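Drallum Two-Arm Bench Kit: our pick for sorting practice

I get asked a lot which kit I'd buy again, so I've finally given the Drallum its own page. We stock it at Flerndale in one version only, with both arms, both grippers, the rails and the mounting plates in the box. You bring your own table. Ours is blond butcher block and I love it, but anything flat and heavy will do (a folding table will not, please don't try).

What you get for your money is a pair of black arms on aluminum rails, so you can slide the bases until the reach suits the job and then bolt them down. I moved mine 8 times in the first week. The plates stay square when you tighten them, and that was my biggest gripe with the old Ackah kit, where I was forever chasing a crooked base!

The grippers are plain two-finger parallel ones. Nothing fancy, tapered tips, easy to swap. My favorite test for them is little plastic baskets and a wire rack, the cheap kind from any housewares aisle, in colors you can tell apart at a glance. Thin rims, mesh sides, they tilt if you grab them off center... it's a surprisingly good workout for a gripper, and for whoever's teaching it. The second view is from down at the wrist, and that's the one I'd watch while you're learning. 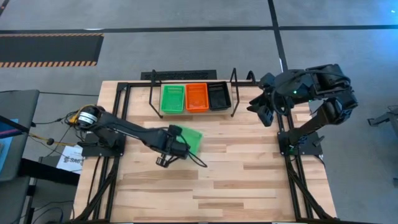
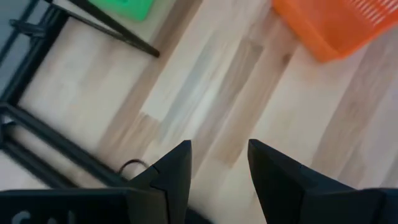 Akosua Bonsu wrote back in July to say that the wrist view was what sold her on the kit, but that she'd have liked a longer cable on the left arm, and that the fingertips could use something grippier for smooth rims. She had hers set up at Omerlow in an afternoon and has been running baskets on it ever since.

She's right about the cable. I now add an extension to every order, no charge, just don't let it loop too low near the wrist or it'll snag on whatever you're carrying. For the tips, I sell slip-on rubber covers in packs of 8, and they go on with a bit of soap and some patience.

Setup time for me was roughly 61 minutes from opening the box to the first move, and I stopped for coffee. The software is fine. The menus are a bit cluttered, but saving a position takes one click and that's what I do all day.

Price is $2,000 for the full kit, shipping included. The rack and baskets aren't part of it. If you want just one arm, email me and I'll put you on the list, I'm hoping to split a few kits once the next batch comes in on 1st September.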